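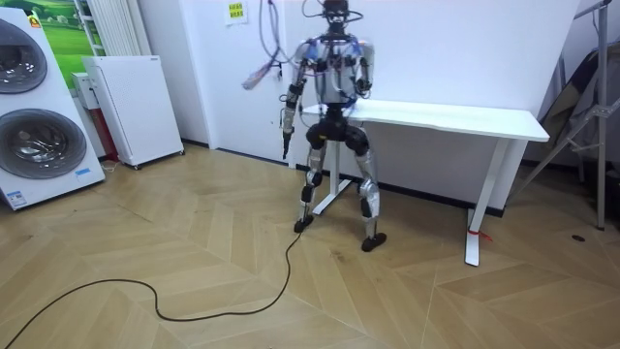

待機姿勢の本体。電源ケーブルは床を這わせている

来期予算で二足機の追加を検討 (4)

1: trurau_b
来期の設備予算で1台追加したい。用途は机の拭き上げと軽い片付け。候補はGilikの同型機と、Pisexの固定式アーム単体。Gilikは本体が2,298万円、保守は別。申請締切は2月。意見求む。

2: nejire13
机拭きだけなら脚は要らない。アームを台車に載せれば床面積も電源工事も減る。二足は転倒対策の吊り具、床の養生、予備の足首モーターまで見積もりに入れないと後で足が出る。

3: farzad_bahrami
>>2 半分同意。ただ台車は机ごとに位置合わせが要る。うちは1か所あたり13分かかり、作業者の工数で差額がほぼ消えた。比較するなら本体価格より年間の段取り時間。
あと把持部の消耗品を忘れがち。布を握らせて拭く作業は指先の摩耗が早い。うちのCarrier搬送台の横に置いた機体は、指パッドを900時間で交換している。

4: trurau_b
>>3 参考になる。パッドは計上していなかった。
拭き作業は下のとおり。青と紫の布を握って机に押し当てる。左側の小さな黒い点と、中央の薄い灰色の筋が対象。 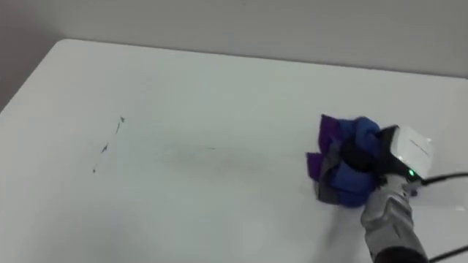

5: nejire13
>>4 この作業に2,298万円は通らないと思う。押し付け力の制御が要件なら、力覚センサ付きアームで足りる。

6: farzad_bahrami
>>5 机拭き専用ならそう。片付けと部屋間の移動を要件に書くかどうかで結論が変わる。先に仕様書を固めて、両社から保守込み4年で見積もりを取るべき。

7: trurau_b
>>6 了解。移動は要件に残し、固定式も対抗見積もりとして付ける。吊り具と指パッドは別行で計上する。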